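Residency Diary: Wonness Pottery Archive
Entry for the second week of September

The archive opened at nine on Friday, and the morning was given over to the Piltton correspondence. This material arrived in the spring in two crates and had not been sorted beyond a rough division into letters and bills. The letters run to 400 sheets. Most are short, many are written on the backs of order forms, and a good number are concerned only with the late delivery of coal.

The purpose of the residency, as agreed with the trustees, is to prepare a written history of the Piltton works for readers who have no background in ceramics. The published accounts deal with the famous glazes and say very little about the daily running of the place. It is the view of this office that the bills will prove the more useful half of the collection. They record what was bought, at what price, and how long the works took to pay. On the evidence of the first folder, payment was slow.

One letter deserves a note here. In it, the works manager declines an order for 3000 mixing bowls on the grounds that the kiln could not be spared before winter. The customer wrote back twice. The second reply is missing its lower half, and the matter does not come up again in the folder. An entry in the sales ledger for the following January may refer to the same order, but the quantity given there is 100 and the name of the buyer has been left blank. Both items have been flagged for comparison once the ledgers have been cleaned.

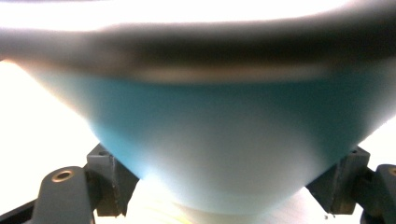

The afternoon was spent on terms. The Piltton clerks used the word "seconds" in at least two senses. In the price lists it means pieces with a visible fault, sold at a reduced rate. In the kiln book it appears to mean the second firing of the day, whatever the quality of the result. Earlier writers have read both in the first sense and have concluded that the works was turning out poor goods in great numbers. This diary will not settle the question, but the kiln book should be read again from the beginning with the other meaning in mind.

A proposed glossary now covers the letters A through K. The entry for "biscuit" has been rewritten and is still too long. The entry for "jigger" has been shortened. It was decided to leave out terms that occur only in the Vương papers, as these belong to a different tradition and deserve a proper treatment of their own. The Vương papers are held in the same room, in the gray cabinet by the door, and have been described in full by a previous resident. Visitors regularly ask for them by mistake.

Some time was lost to the question of spelling. The works is "Piltton" on its letterhead and "Pilton" on nearly every bill sent to it by others. The double form will be used throughout, with the original spelling kept in direct quotations. The same rule will apply to Sarik, the village from which the works drew its clay, which appears in the early letters as Sarick, Sarrik and, in one case, Carrick. The last of these sent the present writer to the wrong map for the better part of an hour.

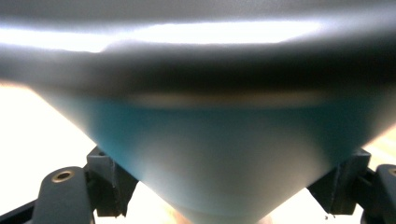
On the matter of the clay itself, progress was modest. The Sarik pit was leased and never owned, and the lease was renewed each year by letter. Several of these renewals survive. Their wording hardly changes, apart from a paragraph on the state of the road, which grows longer every year and more bitter in tone. By the last renewal the road takes up most of the page. The carters had by then refused to make the trip after rain, and the works was buying from a second supplier whose name is not given.

A visit to the site of the pit had been planned for next week. The landowner has asked that it be put off until the field has been cut, and this office has agreed. The time will be used to finish the transcripts of the renewals and to prepare a simple map of the route – the first part can be traced from current sheets, but the section nearest the village was moved when the bridge was rebuilt.

The reading room closed at half past four. The heating remains off in the upper store, and readers are advised to bring a sweater. The lamp at the long table has been repaired. A request for a second book cradle has been sent to the Wonness office for the second time.

Tasks carried forward:

Compare the refused order with the January ledger entry.

Reread the kiln book for the two uses of "seconds."

Complete the glossary entries from L onward, and cut "biscuit" by half.

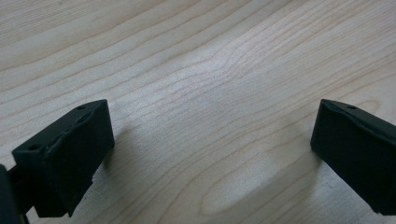 Write to the landowner at Sarik to confirm a new date for the visit.

Return the two borrowed map sheets to the front desk before Tuesday's closing.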